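Second-Hand Clothes in Grundstead: Student Project Report

Our group wanted to know why people of our age buy used clothes. 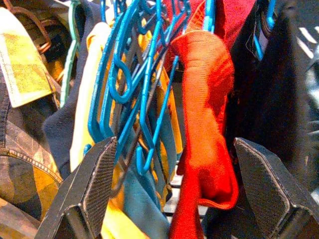 In March we gave a questionnaire to 118 students at two colleges, and after this we visited 7 charity shops in the town. Price was the most common answer. Knitwear was bought more often than shoes, which many students did not want to wear after another person. Only 10 students said that they repair their clothes at home. The full table of answers is in Appendix 2.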